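Catden 3.2: stop "last seen" from updating when you reply from the notification?

Forum > Mobile messaging > Privacy settings

tkm_sundaram
Posted 2026-05-06

Running Catden 3.2 on a stock Android phone. Last seen is set to Hidden for everyone, and typing status is off. If I open the app and read a message, contacts see nothing, as expected. If I reply from the notification shade without opening the app, my last seen shows up for the contact I replied to and stays visible until the app is next opened. Reproduced on two accounts. Is there a setting I missed?

parsewell
The notification reply runs through a separate background service. That service keeps its own copy of the privacy flags and only refreshes it when the main app comes to the foreground. If you changed the setting and then didn't open the app again, the service is still using the old value. Force stop, open once, wait for sync, try again.

tkm_sundaram
Did that before posting. Force stop, cleared cache, opened, waited for the sync icon to go away. Same result.

gkaimal
Same behavior here on 3.2, not on 3.1. I don't think it's a stale flag. I put the phone behind a proxy and compared the two paths. A reply from inside the app sends a message packet and no presence packet. A reply from the shade sends both, and the presence packet is 33 bytes with the visibility field left empty. The server seems to treat empty as "everyone."

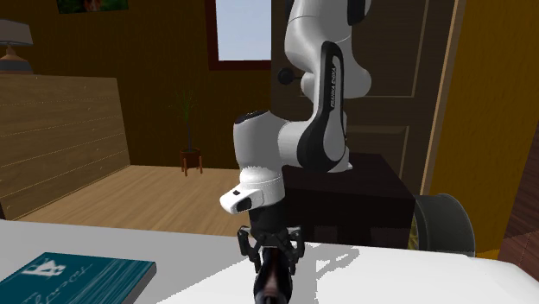
The server part is a guess, as I can only see my own side of the traffic. The empty field is in every capture I took. Turning off "Quick reply" under Settings > Notifications > Actions stops it, at the cost of having to open the app to answer anything.

parsewell
An empty field should fall back to the account default. The protocol notes say so. Are you sure your proxy isn't dropping it?

gkaimal
The proxy passes the same field through fine on in-app status changes. The notes may say one thing and the server does another.

brick_lane_04
Just install Brulent. It blocks presence packets for every messaging app and you can forget about it.

nonce_again
I would not. Brulent works as a local VPN, so it takes the only VPN slot on the phone, and it needs its own certificate installed to see anything in Catden traffic. That is a lot of access to hand over to hide a timestamp. It also broke voice calls for me until I removed it.

brick_lane_04
Calls work fine here. There's an exclusion list — add the call service to it.

nonce_again
Then you have a VPN with a hole in it and a root certificate you didn't need. Quick reply off does the same job.

tkm_sundaram
Confirmed. With Quick reply off, last seen stays hidden on both accounts. I'd still call it a bug. Filed as ticket 2326 on the Catden tracker with the steps. gkaimal, can you attach your captures?

gkaimal
Attached, with message contents stripped. Signed it Geetha Kaimal, so you can match it up.

parsewell
Read the captures. The field is empty before it reaches the proxy, so I withdraw the proxy theory. I still think the server should be falling back, and I've added that to the ticket.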